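5.3 Fitting the grid sheet and checking the wrist camera

Applies to: Prutier bench cell with Jasska two-finger gripper. Carry out this procedure after any change of finger, camera bracket or bench top, and after every 2000 grip cycles.

You will need:
Printed grid sheet (supplied with the cell)
Low-tack tape
3 mm hex key
Lint-free cloth
Test fruit from the Calimlim set, or real fruit of similar size

CAUTION: Keep hands clear of the fingers whenever the green lamp is lit. The gripper can close without warning when a program is paused.

1. Press HOLD on the pendant and wait for the lamp to turn amber.
2. Wipe the bench top and let it dry.
3. Lay the grid sheet print side up. Smooth it from the middle outwards and tape the corners.
4. Check both fingers for play. If a finger moves on its mount, tighten the two screws with the hex key. Do not use thread lock on these screws.
5. Clean the camera window with the dry cloth. Solvent will cloud it.
6. Press RESUME, select Service > Wrist View and jog the arm to position 13.
7. Place one test piece beneath the gripper and a second piece beside it, in a different colour.
8. Lower the arm in slow mode until a fingertip meets the first piece. Stop there and save the view.

NOTE: Position 13 is taught at the factory. If it has been overwritten, reload it from the Horkavero backup before going on.

Checking the saved view

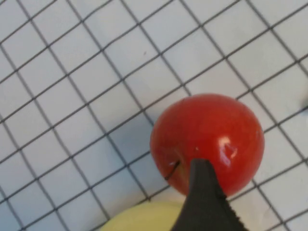 The grid does not need to be square to the camera. The software corrects for tilt, so lines running diagonally, as they do across this sheet, are acceptable, and so is a slight bend where the paper is a little wavy. The fingertip must be visible against the fruit, and the notches along the outer edge of the finger should be easy to make out. A bright reflection on glossy skin, like the one on the red apple, can be left alone provided the outline of the fruit is still clear.

9. If the fingertip is missing from the view, loosen the camera bracket, tilt it down one mark and repeat from step 6.
10. If a fold or crease crosses the grid, fit a new sheet.
11. Select Accept. The pendant beeps 3 times when the values are stored.

If the check is refused after a second attempt, send the saved view to Gerardo Santoro at Horkavero service with the serial number of the gripper.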